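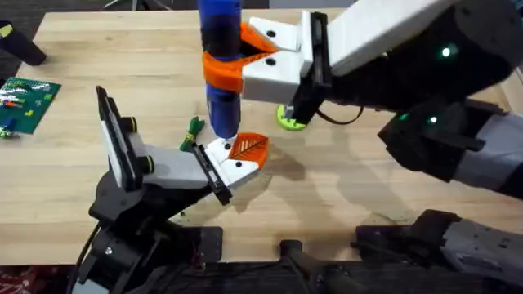 The pair at work at the Jundwood bench, with the blue marker (or bottle, opinions differ) in the orange fingers.

Two arms on one table: news from the Jundwood build

If you've been in the Sevside workshop on an evening since July you'll have heard the little whine of servos from the long tables, and you may well have been roped into handing somebody a hex key. The Jundwood build is up and moving! It's a pair of arms, off-white and black, bolted to one tabletop so that they can share a job, and I've been wanting to write it up for the newsletter since the first one twitched.

A bit of history for newer members. Jundwood started as a single arm that lived on a shelf and came down when there was a free bench. It could pick up a bottle top and put it down again, which was lovely the first forty times. Then someone asked whether it could pass the bottle top to a friend, and that was that. We printed, we soldered, we swapped a joint that had been put on backwards (mine, sorry), and now the friend exists.

Handing over is so much harder than picking up. With one arm you only have to be right about the table, and the table stays put. With two, each arm has to be right about the other, and each of them has a small amount of slop in every joint, and it all adds up at the fingertips. We spent the best part of a month with one arm letting go of things a finger's width before the other was ready. The sound of a marker hitting a wooden table is now burned into my brain.

What got us over the hump was a change to the fingers. The early ones were stiff, flat jaws with a bit of rubber glued on. They held a square block beautifully and spat out anything round. The orange ones are ribbed and soft enough to give, so they bend around whatever they're holding and forgive a fair bit of bad aim. The white bodies they sit in are our own drawing, adapted from a set that a member had left over from an older project called Rungrueang. Two screws per body and the whole lot comes off, so you can change a split finger while the kettle boils.

And they do split! The ribs are thin and the spine takes all the load, and if you drive the gripper into the tabletop at speed (see also: every new operator, including me) the outermost rib goes first. We keep spares in a tub. The print takes a good while because the soft filament hates being rushed, and we've learnt to dry the spool overnight before starting. If you find a dryer humming away with a note on it saying JASUDHAM, please leave it be. Jasudham is our name for the finger design, now on version 14, and yes, there were thirteen others. Version 9 looked like a squashed comb and worked like one.

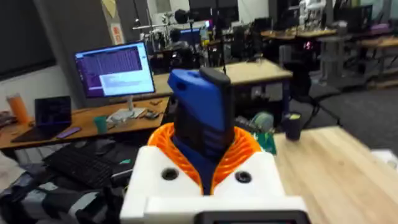

Gripper's-eye view across the workshop, monitor and laptop on the left and the long bench at the back.

The view from the wrist has been the other big step. Each arm now carries a small camera close to the fingers, and the first time we put the picture up on the monitor everyone crowded in to wave at themselves. From a camera up on a post you see the whole job laid out nicely, but an arm is forever getting in front of the very thing it's reaching for. The wrist view is cramped and half of it is gripper, yet in those last few centimetres it is the one you want. With both to look at, we finally stopped guessing.

The cost was cabling. A camera on a moving wrist means a cable on a moving wrist, and we went through several before we found a route that didn't snag on a joint or get pinched when the elbow folded. Leave a loop — more slack than looks tidy — and clip it on the side away from the bend. I'd written that in capitals in the build log by the end.

A word about the software, for those who like that sort of thing. It's nothing exotic. One program talks to the motors, another collects the camera pictures and a third writes everything to disk with a timestamp so that we can play a run back later. Getting the three of them to agree about what time it is took longer than building the second arm's base. We've now saved 3472 runs, most of them short and a fair number of them awful. I'm fond of the awful ones. You learn far more from watching a slow-motion fumble than from a clean pass, and the log has a column for what went wrong, where "elbow" and "me" are running neck and neck.

We reckon on about 30 seconds for a handover at the moment, from one arm closing on the object to the other setting it down. That sounds glacial and it is. A person does it without looking. But the slow speed is set on purpose while we're still finding out where the arms can bump into each other, and I would much sooner be bored than be reprinting parts. 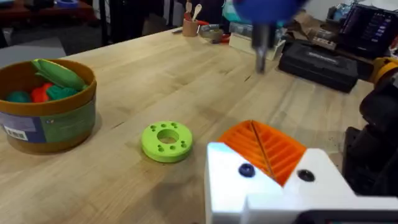 Choosing what to practise on has been a surprisingly cheerful part of the work. You want things that are cheap, tough and all different from each other. Toy vegetables are brilliant for this. They're light, they have odd lumps and bends, and when one goes flying it bounces. The lime-green ring, with its circle of little holes, is a print of ours and has become the standard test piece. It lies flat, so the fingers have to come in low and commit, and you can try taking it by the outside edge or by the hole in the middle. The outside edge is winning so far. By the middle, you have to get a finger down the hole without nudging the ring along the table, and it loves to be nudged.

Long, upright things like markers are the next rung up. Picking one off the table is easy enough, but passing it means keeping it vertical while the second set of fingers comes in underneath, and the slightest tilt turns it into a pendulum. We've got a decent routine where the top arm holds still and the lower one does all the moving. Having both of them move at once is for later in the year, when we're braver.

Some odds and ends from the build, in no particular order. The butcher-block top was a good choice, heavy enough that it doesn't walk about when an arm stops suddenly, though it has picked up its share of scuffs and there's a thin crack we're keeping an eye on. Clamp the bases, then clamp them again after an hour's running. Label both ends of every cable before you plug anything in, even if there are only two. Don't trust a joint's idea of zero after you've had it apart. And keep your tea well outside the arms' reach, which is a bit further than you think when they're fully stretched.

What we'd like next is more hands and more heads. You don't need to know anything about robots to be useful. We need people who can sew (a soft sleeve for the cables would be a treat), people who are patient enough to sit and drive the arms through the same pass over and over, and anybody who has ever made a mould, as there's talk of casting the finger pads in silicone instead of printing them. If you've got small sturdy objects at home that have lost their purpose in life, bring those too. Nothing sharp, nothing made of glass, and nothing you'd be sad to see on the floor.

Evening sessions start at 1830 at the long tables, and you're welcome to drop in for ten minutes or stay till we lock up. The drawings for the gripper bodies and for version 14 of the fingers are in the Jundwood folder on the workshop drive, along with the build log and a few favourite fumbles. If you print a set for yourself, let us know how the outermost rib holds up. Ours could still do with being a touch thicker, and I've got a version 15 half drawn already.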